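The Block Lady of Tirkstead

When I asked Hilde Van der Linden if I could come by and talk about blocks, she said sure, but I'd have to sort while we talked. "I can't sit with my hands empty," she told me on the phone. So there I was on 17/08/2026, on a stool in the back room of the Tirkstead toy library, with a cup of coffee at my elbow and a heap of plastic shapes in front of me.

Hilde has looked after the small-parts shelves for years. If you've ever borrowed a puzzle there and found every piece in the bag (I have, and I was amazed), that was her. The catalog lists 3,902 items these days, and a set of blocks only counts as one of them – so you can imagine the amount of stuff she handles in a week.

I started with the dumb question. Why blocks? Don't kids have enough blocks at home?

"They have blocks that click," she said. "Those are great, I've got nothing against them. But these don't click to anything. A child has to decide what goes with what, and I love watching that part."

She does a sorting hour with the little ones, two or three at a time. There's no right answer and she doesn't give them one. Her colleague Maarten Smits likes to go by shape, cylinders here and stars there. Hilde goes by color, always has, and the two of them have been teasing each other over it for ages. "Maarten puts a red star with a green star and he's perfectly happy," she said. "It makes me itch!"

I asked what the kids do.

"Color first, most of them. Then you get one who lines everything up like a train and won't hear of piles. I had a girl last spring who made pairs, only pairs, and if something was left over she'd put it off by itself and give it a name." 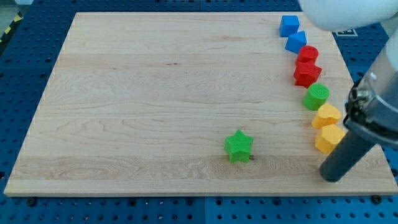
The names stuck, by the way. Hilde still calls any single block a Gerald, and by the end of my visit I was doing it too.

We got onto the subject of hearts. I'd have guessed they were the favorites, but Hilde shook her head. "Hearts go home in pockets. That's different from being a favorite." Stars are what the kids fight over, in her experience, and wedges are what they ignore until somebody builds a roof. Then it's all wedges for the rest of the morning and she has to go dig for more.

Some of the library's sets come from Clornard, a small outfit that prints them to order, and she's picky about the finish. She likes a block with a bit of ridge to it. "Run your thumb over the top. You feel that? Little fingers notice it right away. The smooth ones slide all over the place and then there's crying."

Same goes for what you put underneath. She's firmly in favor of a plain wooden board, nothing printed on it. Liesbeth Van Acker, who runs the front desk, once bought a play mat with roads and a duck pond, and that was the end of sorting for the day. "They all went swimming," Hilde said. "Every block we owned, in the pond."

So what should a parent buy, if they want to try this at the kitchen table? Not much, according to her. Two of each color is plenty to start with, and you can mix shapes from different sets. Her own grandson, Elie, got a bag of 100 for his birthday and dumped it out once, looked at it, and walked away. "I took most of them back out of the bag when he wasn't looking. Then he played."

I'd finished my heap by then. I had gone by color without thinking, and Hilde looked very pleased about it and said she'd be letting Maarten know. She swept everything into a tin, wrote the set number on a piece of tape, and asked if I had time for one more bag.

I did one more bag.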